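Trura Community Help > Home & Furniture > Walls and Paneling

White wall panels, dark lines showing at the seams. Fill, cover or leave?

Posted by drulo_kitchen
Tuesday, 7:14 pm

I have a back room with a table pushed up near the wall, and the wall is covered in white vertical panels. They were up when I got the place. Where the panels meet there is a thin dark line running from top to bottom. On a white wall you notice them right away, and once you have noticed them you look at nothing else.

I want the wall to look like one surface, or close to it. The table is staying where it is and the wood has a brown, wavy grain that I like, so I don't want to change the color of anything. I just want the lines gone or at least less obvious.

What I have tried so far is wiping one seam with a damp cloth and dish soap. A little gray came off on the cloth but the line looked the same afterward. I also pushed on the panels on both sides of it. They don't move much, but there is a little give near the seam when I press with my thumb.

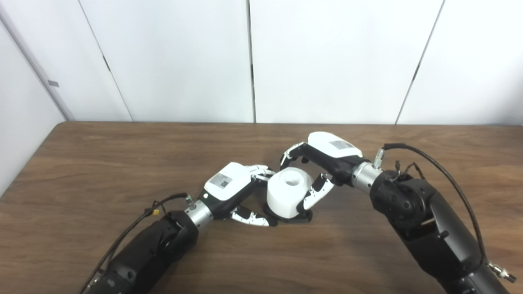

The back wall behind the table, with the seams between the panels.

There is also a small gray fixture mounted on the left side, close to the edge of its panel, and I would rather not have to take it off.

My questions are whether I can run caulk down the seams and wipe it flat, whether that will crack, and whether I need to paint the whole wall afterward. I rent the room out for part of the year and it will be in use again in September, so I don't want to start something that leaves it half done. My budget is small. I have a caulk gun, a putty knife, a level and a hand saw. I don't know what the panels are made of. The surface is smooth and wipes clean.

Thanks for any help.

14 people found this post useful

Posted by Yadav
Member, 1351 posts

You can caulk them, but first find out what you are caulking.

Wall panels like these are put up in one of two ways. Either they are glued or nailed flat to the wall with the edges butted together, or they are set with a small gap left on purpose so they can grow and shrink with the weather. If the gap was left on purpose and you fill it with something hard, the filler will crack or the panel will bow. The little bit of give you feel near the seam tells me the edges are not fastened tight. That could be by design or it could be a panel coming loose from its glue. You need to know which.

Take a thin piece of card, a business card is fine, and slide it into the seam at the top, middle and bottom. If it goes in the same depth all the way down, the gap was probably planned. If it goes in easily in one spot and not at all in another, you have a loose edge there and should fix that before anything else. A loose edge can be glued back with panel adhesive. Put a bead behind the edge if you can reach, press it flat, and hold it with painter's tape and a board leaned against it overnight.

After that, caulking goes like this.

Move the table out. You cannot do the bottom of the seam properly leaning over a table, and you will get caulk on the wood.

Clean the seams with rubbing alcohol on a rag wrapped over the putty knife. Try it on a hidden spot first. Soap leaves a film and caulk does not like it. Let the wall dry for 30 minutes.

Run painter's tape down both sides of the seam, leaving just the line showing. Press the tape edges down well.

Use a white paintable acrylic caulk, the flexible kind. Do not use pure silicone. Paint will not stick to it and you will never get it all off if you change your mind.

Cut the tip small. Smaller than you think. Run one bead from top to bottom without stopping, then smooth it once with a wet finger. Once. If you keep going back over it you pull it out of the gap.

Pull the tape while the caulk is still wet, at an angle away from the seam.

Whether you need to paint depends on the match. White caulk and white panels are rarely the same white. In a narrow line most people would not see it, but with light coming from the side you might. I would do one seam, live with it for a week, and then decide on the rest. If you do have to paint, a smooth wipe-clean surface needs a light sanding and a bonding primer or the paint will scratch off.

The gray fixture can stay. Caulk the seams and leave it alone. If you end up painting, shut off the power first if it is electrical, then tape around it.

Posted by zesovbridge_flats

just put trim over it. flat white strips from the lumber store, glue them on, done in an afternoon. then it looks like it was meant to be that way. I did mine in the hallway and it was cheap

Posted by paneltown

Either of the above will work, but I would choose based on how long you want it to last.

Caulk is cheaper and gets closer to the single surface you asked for. The trouble is that it collects dirt. It is slightly soft even when cured, and in a room that gets used it goes gray or yellow before the panels do. I redid mine after 4 years. It was not hard to cut out, but it was a boring day of work.

Strips hide the seams completely and cover uneven gaps, but you will have vertical lines on the wall whatever you do. They will be white and raised instead of dark and thin. If lines are what bother you, strips may not make you happy. They also need to be spaced so they look planned, and your seams decide the spacing, so hold one up with tape before you buy the rest. Check it with your level too. If a seam is a bit off plumb, a strip laid over it will make that easier to see. You can cheat a little with a wider strip, as long as it still covers the gap.

With strips, keep the glue to one side of the seam only. If you glue across both panels you have locked them together, and you are back to the cracking problem Yadav described. The same goes for nails.

There is a third choice, and it takes very little time. The lines may be dark mostly from shadow and from whatever is behind the panels. If the gap is wide enough, a little white paint worked in with an artist's brush, then wiped off the face right away with a damp rag, takes a lot of the contrast out. The seam is still open and can still move. It won't disappear, but from across the room it reads as a faint line. Test it low down where the table covers the wall.

Posted by drulo_kitchen

Thank you all. I did the card test this evening. It goes in evenly on two of the seams. On the other one it goes in much deeper near the bottom, so I guess that is the loose edge.

I am going to glue that one back first, then try the paint in the gap before I buy any caulk. I like that I can still caulk over it later if it doesn't look right. I measured for strips as well, but the spacing would look odd with the corner on the left.

Does the paint have to be wall paint, or can I use the small bottle of white acrylic craft paint I already have?

Posted by paneltown

Craft paint is fine for this. Don't thin it much or it will run down behind the panel. Use a dry brush with a little paint on it, work a short length at a time, and keep the rag in your other hand. Give the adhesive on the loose edge a full day before you paint that one.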